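格子衬衫怎么叠,以及抽屉的问题

2024年3月13日

从去年10月拖到现在,我总算把衬衫这件事处理了。起因是换了一个抽屉柜,Warkex 的,五百多块,准确说是531元,含运费,不含安装。原来那个衣柜的挂杆一直往下弯,挂满以后中间塌得厉害,衣服全往中间滑,两头反而空着。我用过 Gundus 的那种薄衣架,绒面的,确实不滑,可是挂杆弯的问题衣架解决不了。后来干脆决定把衬衫大部分改成叠放,挂杆只留给外套和两件要熨得很平的白衬衫。

叠衬衫我以前是不太会的。T恤会,裤子会,毛巾谁都会,衬衫一直是胡乱对折两下塞进去,拿出来的时候领子歪着,扣子那一条鼓着。所以这次花了一个下午,把格子的那几件都拿出来重新叠。

先从灰白格的那件开始。这件是法兰绒以外的薄料子,穿得最多,也最容易皱。

找一块够大的平面

叠衬衫需要的面积比想象的大。袖子完全展开以后,一件男款衬衫的宽度超过一臂,书桌上放不下,除非把书桌清空,我的书桌从来没有清空过。我试过在沙发上叠,沙发坐垫中间有缝,衬衫一铺就陷下去,折线怎么都对不直。地上也试过,蹲久了膝盖受不了,地毯上的毛还会粘到深色衣服上。

最后还是在铺着蓝花布的那一大块地方做。白底蓝花,灰白格放上去颜色分得开,边在哪里看得清楚。如果你的床品或者桌布也是格子的,建议换一块,格子叠格子会看花眼,我说的是亲身经历,有一回叠完才发现把袖口压在了下面,多出来一个角。

灯也要开。白天也开。浅灰色的褶子在侧面来的光底下最明显,光从旁边打过来,哪里没抹平一眼就知道。

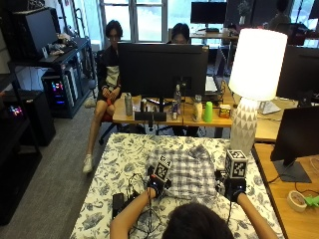
灰白格衬衫皱着摊在蓝花布上,灯开着。

摊开以后第一件事是找领子。听起来很傻,但一件皱成一团的衬衫,领子和下摆有时候真的分不出来,尤其是下摆也有弧度的款式。我的习惯是先摸领子里面的衬,硬的那一头就是。找到以后捏住两个肩点提起来抖一下,再放下去,大的褶子能去掉一半。抖的时候手腕用力,胳膊不用抡起来,我抡过一次,扫倒了一个水杯。

然后扣扣子。这里我和 Berenice Becerra 意见不一样。她是我以前的室友,在服装店做过很长时间的陈列,她主张全部扣上,一颗不落。我嫌麻烦,只扣最上面一颗、第三颗,还有最下面一颗。她的理由是全扣上门襟才直。我照她的办法叠过一件,也照自己的办法叠过一件,放在抽屉里过了一个多星期再拿出来,说实话差别有,全扣的那件门襟是平一些。但穿的时候要把扣子全解开,早上赶时间就很烦。我还是继续扣三颗。

扣好以后翻面,正面朝下,背面朝上。从领子往下摆抹,顺着一个方向,来回抹会把布推出新的褶子。门襟压在底下,这时候手伸进去拉一下,把它拉直再接着往下做。

格子的好处

格子衬衫比纯色的好叠,这是我这次最大的发现。纯色衬衫要靠眼睛估计两边是不是对称,格子衬衫身上自带尺子。竖线对竖线,横线对横线,折歪了马上看得见。我以前觉得叠衣板很有必要,还差点买了一块,现在觉得格子衬衫完全用不着。

具体是这样:背面朝上以后,从领子的一侧外缘选一条竖线,这条线就是折线。另外一侧数到对应的那条,也作为折线。两边往中间折,折完以后衣身的宽度就是两条线之间的宽度。每件衬衫的格子大小不同,选的线也不一样,但同一件衬衫每次都选同一条,叠出来就每次一样宽。

袖子我试了两种折法。一种是侧边折过来以后,袖子直接往下翻,和侧边平行,一直拉到下摆。另一种是袖子先横着放,到另一侧再折回来。第二种叠出来上半截厚下半截薄,放进抽屉立不住。我选第一种。袖口落在哪里要看袖长,如果超过下摆,就把超出的部分往上翻一道,压平。

也有不好对的格子。便宜衬衫裁的时候不对格,侧缝两边的横线是错开的,后背和前片也对不上。这种就只能盯着后背一片看,前片随它去。我有一件就是这样,前胸口袋上的格子和旁边差了半格,穿了几年都没注意,这次铺平了才看见,之后每次穿都会注意到,有点后悔看见。

白底的更难一点

灰白格叠完以后轮到白底带蓝条的。这种布底色亮,藏蓝的条又很深,对比大,理论上应该更好对线。麻烦在于布薄,一拿起来就往下坠,条纹跟着斜过去,看上去全是歪的。拿在手里的时候别管它歪不歪,放平了再看。

薄布还有一个问题是折进去的地方容易叠成双层。手一松,里面那层自己多折了一道,外面看不出来,摸上去有一条硬棱。我现在每折一次都用手掌压一遍,感觉到棱就打开重来。压的时候不要用手指尖,用掌根,指尖会把布往前推。

洗涤顺便说一下。白底的我单独洗,水温不超过三十度,用 Plirnley 的无香洗衣液,量比瓶子上写的少一点。之前用过一种带柔顺剂的,洗完手感确实软,可是叠的时候特别滑,折好的边自己会张开。换掉以后好多了。这算是个人感受,也可能是那段时间天气潮。晾的时候倒着晾,夹下摆,领子朝下,衣身靠自己的重量往下拉,干了以后要抹的褶子会少很多。夹子印留在下摆,塞进裤子里就看不见,不塞的话就挪到侧缝上夹。

要不要熨?我的标准是,能抹平的不熨。白底蓝条的领子和门襟我会熨一下,别的地方不管。熨完一定要等它凉透再叠,趁热叠的折线会特别深,第二天打开像用尺子压过,去都去不掉。
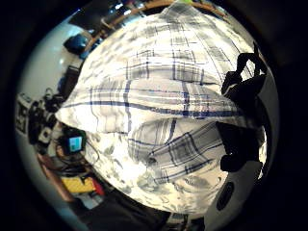
从长条到方块

两侧和袖子都折好以后,衣服是一个长条,领子在一头,下摆在另一头。接下来往上折,有对折和三折两种。

对折最简单,下摆拉到领子下面就结束。叠出来面积大,适合放在架子上一件一件摞着。店里大多这样放,领子露在外面好看。Berenice 家里也这样放,她有一面很深的开放架,衣服摞得像店里一样,我去她家每次都不敢碰。

三折适合抽屉。下摆先往上折三分之一,再折三分之一,最后领子那一头盖在外面或者留在最上面。我量过新抽屉,内宽62厘米,深度倒是不多,所以叠出来的宽度要控制。三折以后刚好并排放得下两列半,那半列很尴尬,后来我拿来放围巾。

竖着放还是平着放,这个我犹豫了很久。网上都说竖着放好找,打开抽屉每一件都看得见。T恤竖着放我完全同意,我已经这么放了好几年。衬衫竖着放,领子会塌。不管领子朝上还是朝旁边,抽屉一推一拉,领子就往一边倒,时间长了压出一道印子。我折中的办法是平着放,但只摞两三件,领子一件朝里一件朝外,错开,这样整摞的厚度比较均匀,不会一头高一头低。

Perla Escobedo 的办法更省事。她是 Berenice 的表妹,做护士,家里小孩多,她说衬衫卷起来,从下摆卷到领子,塞进抽屉就行。我卷过一件。节省地方是真的,卷完像一个春卷,塞在哪里都可以。可是拿出来以后整件衣服是弯的,下摆往上翘,要挂半天才下来。她说她家的衬衫一般半天之内就会被弄脏,弯不弯无所谓。这个说法我没有办法反驳。出门旅行的时候我会用她的办法,行李箱里卷着放比折着放好塞,到了地方先挂起来,洗澡的时候挂在浴室里,蒸汽熏一会儿就平了。

叠好以后先别收

有一步是我自己加的,叠好以后在平面上放一会儿再收进抽屉。布有弹性,刚叠完是蓬的,马上摞起来的话上面的会滑。放一会儿,或者用手在上面按住数几秒,它就服帖了。我一般是叠完一件放在旁边,去叠下一件,等全部叠完再从第一件开始收,时间刚好。

放着的这段时间可以再检查一遍。看三个地方:领子两个尖是不是都朝前,侧边有没有一截袖子漏出来,底下那层有没有比上面那层长。最后这个最常见,底下的长出来一截,说明三折的时候第一下折得太少。打开重折就可以,不用全部拆掉,侧边不动,只重新折上下这一段。

我叠东西的时候旁边常年放着一堆瓶瓶罐罐。水瓶、饮料罐、一个鲜绿色的塑料杯子,还有零食盒。好的习惯应该是叠衣服之前先把喝的拿走,我知道,写在这里也算提醒自己。目前的做法是布上只放衣服,喝的一律留在电脑那张木头桌子上,两边不越界。零食也是,有油的手摸浅色衬衫,后果很明显,我有一件米色的袖口上就有一小块,洗了很多次还在。
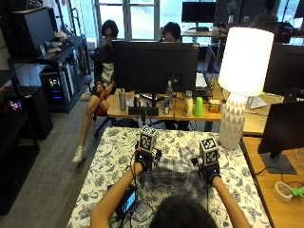 哪些衬衫不适合叠

叠完一轮以后我发现不是所有衬衫都该进抽屉。下面几种我又挂回去了。

亚麻的。亚麻叠出来的折痕跟刀切的一样,而且会越来越深。我有一件麻的,颜色很喜欢,叠了一个冬天,中间那道横线到现在喷水熨都还能看见一点。

领子特别硬的正装衬衫。这种一般买来的时候领子里垫着塑料片,我以前都扔掉,现在留着,叠的时候放回去可以撑一撑。但是能挂还是挂。

很长的那种衬衫裙。三折不够,要四折,四折以后太厚,抽屉关上的时候会卡住。Warkex 这个柜子的滑轨本来就有点紧,装东西高过抽屉边缘一点点就推不进去,我第一天就卡了一次,把手伸进去从里面往下压才拉开。

还有就是第二天要穿的。听上去是废话,我以前真的会把第二天要穿的衬衫也叠好放进去,早上再翻出来,把叠好的一摞全翻乱。现在第二天穿的直接搭在椅背上。

抽屉里面垫不垫东西

新柜子的抽屉底板是没有处理过的木板,用手摸有点毛。浅色衬衫放进去我不放心,找了包装纸先垫了一层,纸太滑,衣服跟着纸一起往里跑。后来剪了一块旧床单铺进去,四个角用双面胶粘住,到现在没有移位。旧床单的好处是可以拆下来洗。

防潮的东西我放了两小包,在最里面的角上,不直接挨着衣服。樟脑丸没放,味道受不了。Ventura 路口那家杂货店有卖雪松木片,我买了一袋,味道淡,放了一个月就基本闻不到了,店主说拿砂纸磨一下味道就会回来。我还没有磨。

抽屉之间也分了一下。最上面放格子的和常穿的,中间放纯色的和厚的,最下面放换季的。原来想按颜色分,深的浅的排过去,打开会很好看,排了一半放弃了,我常穿的几乎都是灰和蓝,排出来没有什么过渡可言。

换季的那一层我叠之前都重新洗了一遍。看着干净的衬衫收起来半年,拿出来领子内侧会发黄,这个吃过几次亏。洗完要完全干透,领子里面那层衬干得最慢,外面摸着干了,里面可能还是潮的,多晾一晚上再说。

一件要花多久

我叠得慢。第一件反复拆了好几次,中间还去查了袖子怎么放,后面就顺了。现在闭着眼睛大概也能叠出一个方形,只是宽度不一定准。Berenice 叠一件的时间我连扣子都扣不完,她在店里的时候每天打烊前都要把客人翻乱的整理好,手上有记忆了。她教我的时候是站着叠的,说坐着叠胳膊伸不开,拉袖子的时候会把整件衣服带歪。我坐着叠了一阵,确实会带歪,但是站着腰酸,所以换成跪坐在垫子上,高度正好。

还剩两件厚格子的没有弄,是冬天当外套穿的那种,里面有一层绒。三折以后高得像一块砖,平放就占了抽屉一大半的高度。暂时放在柜子顶上,等天再暖一点洗了再决定。柜门把手也有一个松了,要找一把小一点的螺丝刀,家里那把头太宽,拧不进去。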